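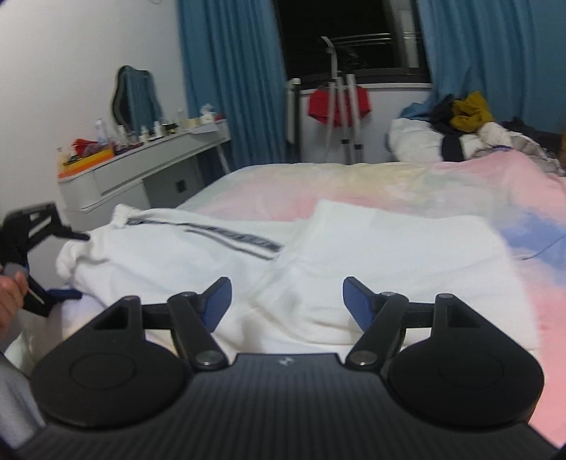
Torvik Deer Cull Records
Version 16, updated 10 August 2023

Contents

One row per animal culled on the Torvik and Bevau estates. Red deer and roe deer are included. Feral goats, hares and birds are not.

Files

cull.csv: the main table
beats.csv: beat names, codes and area in hectares
seasons.csv: open and close dates used for checking
changes.txt: what was altered in each version

Fields in cull.csv

record_id: text, unique, never reused
date: day the animal was shot, year first
estate: T or B
beat: code, matches beats.csv
species: red or roe
sex: m, f or u
age_class: calf, yearling or adult. Roe kids are entered as calf.
weight_kg: larder weight, head and legs off, one decimal place
licence: y if taken out of season under licence, otherwise n
notes: free text, often blank

Source

Stalkers fill in a paper larder card. Cards are typed up at the Trorkumton office and loaded with Protent, which rejects any row with a missing date or beat. Names and firearm details are removed before export.

Known problems

Weights from Bevau before version 10 were taken with the head on. They have been left as written and should not be compared with later ones.

Beat 17 was split in May. Older rows keep the old code. The two new beats are 17a and 17b.

Fifteen rows have sex u. The cards could not be read.

Animals shot and not recovered are missing from the table, so totals are carcasses in the larder and will be lower than the number shot.

Age class is judged by eye from the teeth. No second check is made.

Use

Suitable for comparing cull by beat and season. Not suitable for estimating the size of the herd without separate count data. Grid references are held back and will not be supplied on request.

Loading

Files are comma separated, UTF-8, with a header row. Blank means not recorded. Zero is never used for a missing weight.

Corrections

Send the record_id and a scan of the card to the Trorkumton office. Accepted changes go into the next version.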